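Sorting Small Parts – Project Report
Fung-ping Ko, with Igor Ondrejka 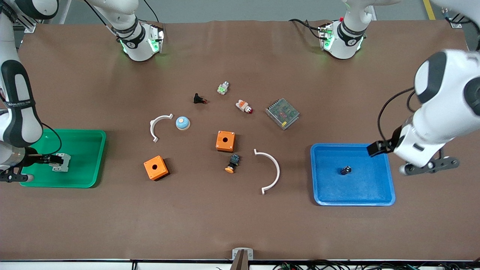 How do you sort a pile of mixed parts when you don't know what half of them are? You start with what they're made of and worry about the names later.

We got that tip from Emília Hubáček, who runs our lab section, and it saved us a lot of arguing. Plastic pieces and brackets go in the green tray, electrical stuff goes in the blue one. Anything that's a bit of both stays in the middle of the table until the end – I wanted a third tray for those, but Igor said we'd just dump everything in it (he was probably right!).

Our first try took 30 minutes and we mixed up the trays twice. On Sunday we did it again with the parts spread out so nothing was touching, and we finished in half the time. The little black components are still the worst, they all look the same to me until I flip them over. Next I want to try sorting by size first and then by type, and maybe get Igor to stop talking while I do it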